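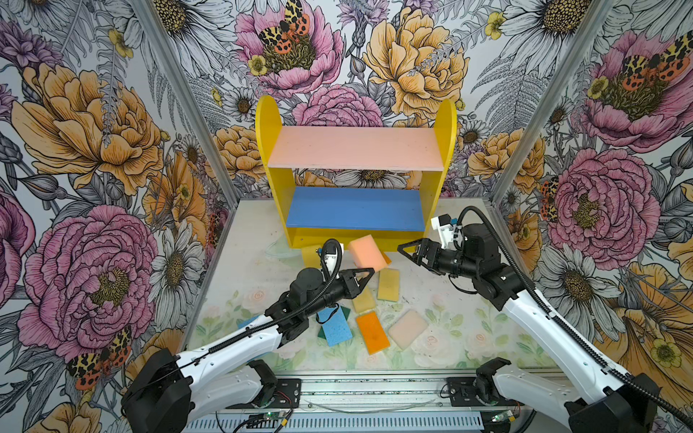
Chapter 7
Keeping Cleaning Supplies in Order

Sponges are among the cheapest items in a household and among the most often mislaid. They are bought in packs, used in every room, and put down wherever the work ends. This chapter considers how a small stock of sponges should be sorted, shelved, and replaced. It builds on Chapter 4, which dealt with cloths and brushes.

Students at the Biveck training house begin with a low shelf painted in plain, bright colors. A low shelf suits the purpose well. Its contents can be seen and reached without bending far, and a sponge that has been left out is soon noticed. The shelf should be cleared before sorting begins, and all the sponges laid on a flat surface where they can be compared.

Sorting by surface comes first. A sponge with a rough scouring side belongs with the tools for pans and sinks. A plain sponge, soft on every side, is kept for painted wood and glass. Cellulose sponges, known by their open pores, hold a good deal of water and are best given to floors and spills.

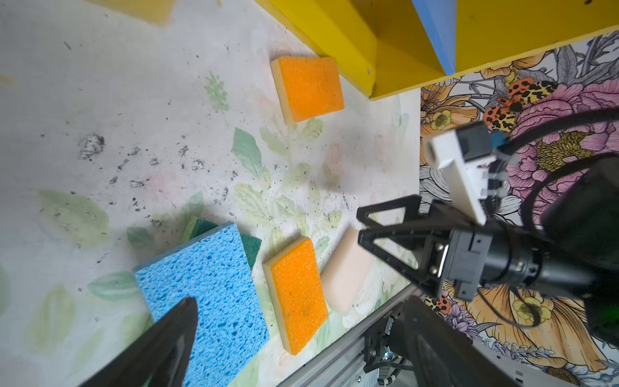 Color comes second. Many households give each color to one room — blue for the bath, for instance, and orange for the kitchen — and the rule works only when everyone in the house has been told of it. The surface used for sorting should be wiped afterward, as crumbs and dust collect there and pass easily to the shelf.

Terms used in this chapter
Stock: all sponges in the house, used and unused.
Station: the place where a sponge is kept between uses.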